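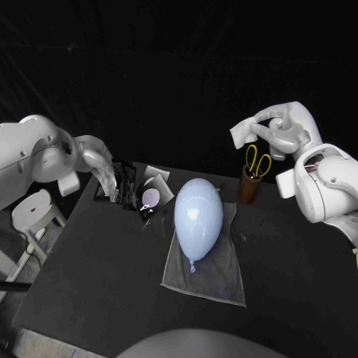 풍선 과제 테이블. 오른손은 휴지, 왼손은 검은 봉지 쪽.

양팔 소프트웨어 점검표 (Akira 제어 스택 / Fluvik 인식 / Ngubane 플래너)
작성: 마르잔 아바시, 6월 점검분

지난번 양식이 너무 딱딱하다고들 해서 이번엔 말하듯이 적어 봤어요. 항목 옆은 결과, 밑에 붙은 건 제 잡담 섞인 코멘트입니다.

1. 비상정지 신호가 제어 루프까지 들어오는가 … 적합
버튼 누르고 로그 확인했고요, 토크 명령이 바로 0으로 떨어집니다. 풀고 나서 자동으로 다시 움직이지 않는 것도 확인! 예전 버전은 풀자마자 홈 자세로 가려고 해서 식겁했던 기억이 있네요.

2. 제어 주기 … 적합
설정값 500Hz. 로그 2230줄을 쭉 훑었는데 밀린 구간 없습니다. 화면 녹화를 같이 켜면 어떨지는 아직 안 해 봤어요.

3. 관절 속도 제한 파일이 양팔에 똑같이 적용되는가 … 조건부
값은 같은데 오른팔만 옛날 경로에서 파일을 읽고 있더라고요. 내용이 같아서 티가 안 났던 거죠. 자이납 아키놀라 님께 경로 통일 부탁드렸습니다.

4. 배선 및 외관 … 부적합
오른팔 하우징 위쪽 패널이 열려 있고 안쪽 배선이랑 빨간 선 끝이 보입니다. 소프트웨어 점검표이긴 한데 보이는 건 적어야죠. 패널 닫고 서명 받기 전까지는 저속 모드만 씁니다.

5. 물체 인식: 풍선 … 적합
회색 수건 위 하늘색 풍선은 잘 잡습니다. 왼쪽 위에 하얗게 번들거리는 부분이 있어서 마스크에 구멍이 날까 걱정했는데 경계가 깔끔했어요. 매듭이 테이블 앞쪽을 향할 때만 본 결과라 방향을 돌려서 한 번 더 해야 합니다.

6. 물체 인식: 뾰족하거나 날 있는 것 … 부적합
제일 신경 쓰이는 항목! 풍선 오른쪽 위 뒤편에 핀이나 바늘처럼 생긴 어두운 게 삐죽 나와 있는데, Fluvik 출력에는 라벨이 없어요. 배경으로 뭉개집니다. 연필꽂이에 꽂힌 가위는 노란 손잡이 덕인지 신뢰도가 높게 나오고요. 작은 물체용 임계값을 따로 두자고 다밀롤라 단라디 님께 이슈 올렸습니다. 고쳐질 때까지 풍선 주변은 플래너에서 수동 금지 구역으로 묶어 주세요.

7. 접촉 회피 여유 … 조건부
오른손이 가위 위쪽에서 휴지를 집고 있는 자세가 나오는데, 손가락 끝은 계산에 들어가도 늘어진 휴지는 안 들어갑니다. Ngubane에 '잡은 물체 부피' 옵션이 있으니 켜세요. 켜면 계획 시간이 거의 2배가 되는데(네, 답답합니다) 그래도 켜 두는 쪽에 한 표예요.

8. 왼쪽 납작한 물체들 겹침 처리 … 적합
검은 봉지와 분홍빛 도는 원이 찍힌 카드, 그 뒤에 기대 있는 카드까지 따로따로 잡혔습니다. 어두운 테이블에 검은 봉지라 기대 안 했는데 반짝이는 주름 덕을 본 것 같아요. 봉지 왼쪽의 더 작은 검은 물건은 재실행할 때마다 윤곽이 조금씩 달라져서 지켜보는 중.

9. 자기 몸체 마스킹 … 적합
카메라 아래쪽에 걸리는 연회색 몸통을 장애물로 오인하지 않습니다. 마스크 파일은 Akira 저장소 최신본을 쓰세요.

10. 작업 공간 경계 … 조건부
테이블 왼쪽 모서리 너머에 흰 스툴이 있고 검은 막대도 하나 걸쳐 있습니다. 지금 지도에는 둘 다 없어요. 왼팔 경계를 테이블 안쪽으로 당기거나 둘을 지도에 넣거나, 하나만 정해 주세요.

다시 볼 것: 4번, 6번은 고친 뒤 처음부터, 3·7·10번은 설정 파일만 보내 주셔도 됩니다. 답글은 이 페이지 밑에 달아 주시고, 로그는 꼭 원본째로 올려 주세요. 잘라서 주시면 제가 또 여쭤보게 돼요 ㅎㅎ

확인: 트리니티 두셋 (6번 재점검 때 같이 보겠습니다)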